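About Terkance

Terkance is a kitchen and homeware hire company based in Nusden. We supply furnished flats, student houses and holiday lets with the things people need to cook, eat and wash up.

Who we work with

Most of our customers are letting agents and landlords with more than one property. We also supply two colleges and a number of short-stay owners on the coast at Onsri. At the last stocktake we had 722 full kitchen sets out on hire.

What is in a set

A standard set covers four people: plates, bowls, mugs, glasses, cutlery, pans, knives, a chopping board, a kettle and a toaster. Larger sets are made up to order. Bedding and furniture are handled by our sister company, Votevard, which shares our warehouse and delivery vans but sends its own invoices.

How hire works

The shortest hire is 12 weeks. We deliver on weekdays, unpack everything and leave a printed list in the kitchen drawer. Breakages are charged at the price on the list. Ordinary wear is not charged.

Returned items are washed, checked and repacked at Nusden. Anything chipped is taken out of hire and sold in the October clearance.

Extras

Dish racks, baking trays and high chairs can be added to any order. The black wire rack is an open-topped basket with upright bars and a flat top rail.

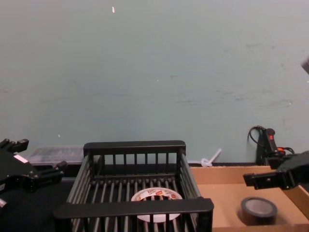
Visiting us

The trade counter is at the side of the warehouse and is open Monday to Friday, 8.30 to 4.30. Please ring the bell if the shutter is down. Parking is limited, so vans should use the rear yard.

Page last updated May 27, 2019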